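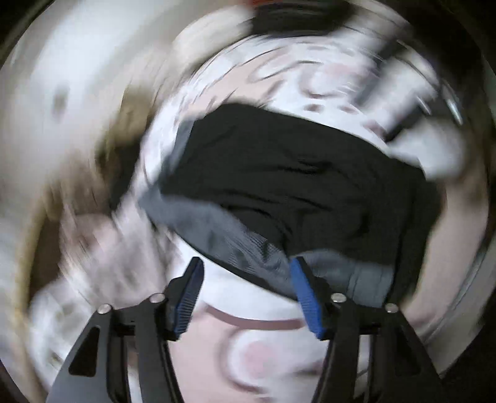

Warine Calum front-loading washer
Household and small rental use

The Calum is the mid-size washer in the Warine line. It is a front-loader with a round door opening and a drum meant for everyday mixed laundry: jackets, T-shirts, sheets, kids' bedding. The controls are one dial and 2 buttons. There is no app.

We sell it from the Larnadstead store and deliver in the Pruitt area. Floor models can be seen during store hours, and one is hooked up to water if you want to hear it run. Thursday mornings are the quietest time to do that.

Loading

Rated load is 13 pounds of dry laundry. For most homes that means a set of bedding and a few shirts, or one heavy jacket with lighter things around it. You can fill the drum loosely to the top, but you should still be able to fit a hand between the laundry and the upper edge of the opening. If you have to push the clothes in to shut the door, take a few out.

Lined jackets hold a lot of water. Put them in first, opened out, with the zippers closed, and add flat items after. A jacket washed by itself can throw the drum off balance, and the machine will stop and try the spin again. Adding a couple of towels usually fixes it.

Printed fabric

Prints go in inside out where the item allows it. Pillowcases and duvet covers can be turned; flat sheets and throws can't, so wash those on Gentle. Keep new black clothes away from white backgrounds for the first few washes. After that, Cold Mix is fine for most loads of lights and darks, but check the care label first. 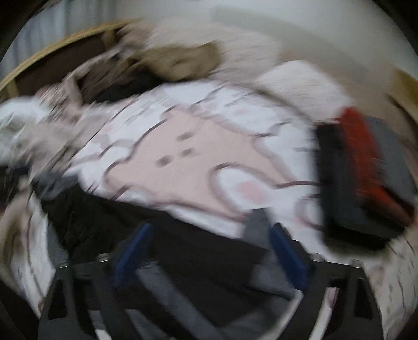
White fabric with a pink print, and a black garment or cloth below it. Sort new darks out before washing.

Cycles

Daily - the default, for most clothes
Cold Mix - lights and darks that have been washed before
Gentle - prints, thin knits, anything with a lining
Bedding - extra water, slower spin
Quick - 30 minutes, for half a load or less
Rinse and Spin
Drain

Bedding is the longest cycle at roughly 2 hours. The time left shows on the display and may change during the wash, mostly when the load has to be rebalanced.

Setup

The washer needs a cold water tap, a drain and a grounded outlet. Hoses are in the box. Remove the shipping bolts from the back before the first use and keep them in case you move. Leave a small gap behind the cabinet for the hoses - pushing it flat to the wall can kink the drain line. All four feet turn for leveling.

Run Quick once with the drum empty before washing any clothes.

Care

Wipe the door seal after the last load of the day and leave the door open a little. Check the folds of the seal for socks and coins. The filter is behind the small panel at the bottom front. Have a shallow pan ready when you open it.

Warranty and parts

Parts and labor are covered for 2 years, and the motor for 10. Door seals, filters and hoses are kept in stock at Larnadstead and can be picked up the same day. Bring the model number from the label inside the door.

Haul-away of an old washer can be added at checkout. It must be disconnected and drained before the truck arrives.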